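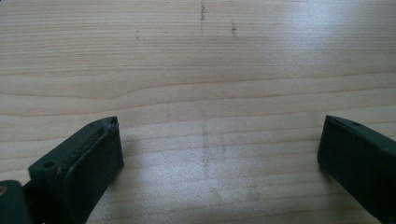 Early, before coffee

I woke up at 6 with the whole product idea in my head and I wrote it on the back of an envelope before I could lose it. So here goes, diary. I'm finally going to sell my little course online. The one on writing emails for tiny businesses, the one I've been talking about since before we moved to Plaltutberg and everybody is sick of hearing about (my sister especially, she changes the subject now).

It's going to be called Grullen. I know, I know. It doesn't mean anything. But the web address was free and it's short, and every name I liked that did mean something was taken by somebody in 2009 who never put a page up. Drives me crazy!

Ehsan Magsi says the name is terrible and the idea is good, and he'd take that over the other way round. He's been selling his guitar lessons by download for years and he has a list, a real one, people who open what he sends them. I have a list of 14. Two of those are me, with different addresses, so I can check how things look on my phone.

Late morning

Spent way too long on the sales page. I'm using Prunetti to build it because Woo-jin Byun uses it and I can call him when I get stuck, and I did call him, twice. The first time the buy button went to a blank page. The second time the buy button went to the right page but the price said zero. He laughed at me for a good minute and then told me where the setting was, under a menu I would never have opened in my life.

I also wrote a headline, hated it, wrote sixteen more - no, let me look, it's 16 exactly, counting the one that's just the word "Emails" - and then went back to the first. It says "Write the email today and get paid for the job this month." Kind of bossy. I like it though. Ehsan thinks a headline should have a number in it and I told him to go put a number on his own page. 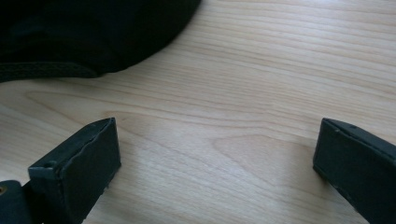
The price is the thing I keep going around and around on. I had it at one number last night and by lunch I'd cut it in half in my head, and I hadn't shown it to one single person yet! Woo-jin says pick something and leave it alone for a month. I sat there staring at the tabletop, all that pale wood with the grain going round in an oval, one curve inside the next, and my thoughts were doing pretty much the same thing. Then I got mad and typed in the higher price and saved it. So that's the price. If it doesn't sell I can lower it, but raising it later makes people cross, I've been one of those people.

Still don't have a bonus. Every page I look at has a bonus. I could throw in my follow-up emails, the 3 I send when somebody goes quiet after a quote. Those are probably the best thing I've ever written and it takes me ten seconds to copy them over. Maybe they should be in the course itself? Ask Ehsan. Or don't ask Ehsan, he'll have an opinion on the font.
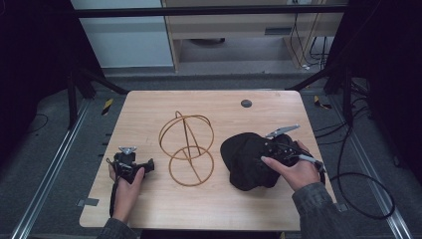

Almost bedtime

It's up. I sent the email to my whole giant list after dinner and then I cleaned the stove so I wouldn't look at the numbers, and then I looked at the numbers anyway. Five opens. One of those is me on my phone, and I think another one is me on the laptop.

And one sale!!! I yelled. Then I saw it was Woo-jin, testing the button. He says he's keeping it and he doesn't want his money back, he needs to write to a client about a late payment anyway and he's been putting it off since July. I'm counting it. He's a customer, he paid, he got the download link and it worked the first time.

Tomorrow - fix the typo in lesson two (I wrote "invioce" in the title, in the TITLE), write the second email, and call the lady from the framing shop back. She wanted to know if it comes as a printed book.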